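The Inventory at Markby

The estate of Svitlana Sydorenko was entered under number 153. The house at Markby had 37 rooms' worth of goods in eleven rooms, and the firm of Harasym allowed one clerk, Agustina Garrido, to list it.

She worked by the printed schedule. Furniture first, then linen, then paper. A wardrobe was a wardrobe, one line, condition fair. By 14 Jun 2018 she had reached line 800 and the white table.

The schedule had no heading for the table. It was smooth and matte, and Sydorenko had used it for sorting. Her notebook gave the method: a gray cup for what was to be kept, a yellow cup for what was to go, and a clear surface between decisions. The last page said only that the cups were to be left as they stood.

Garrido telephoned the office.

"Enter the cups," said Yaroslav Horobets. "Two, paper. No value."

"And the contents?"

"What are they?"

"A small bottle with a red cap. A Pepsi can."

"Which is being kept?"

"The bottle."

He was quiet for a moment — she could hear him turning pages. "Is there a column for that?"

"No."

"Then use remarks."

She wrote: gray, keep; yellow, go. She signed the sheet and went on to the linen, which she had missed. 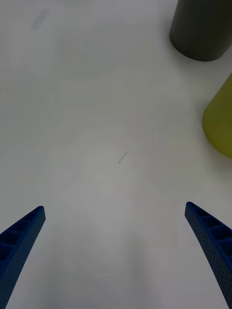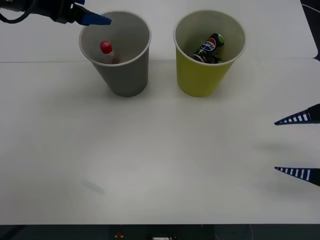
Line 800, Markby: the white table. The cups are in the second print.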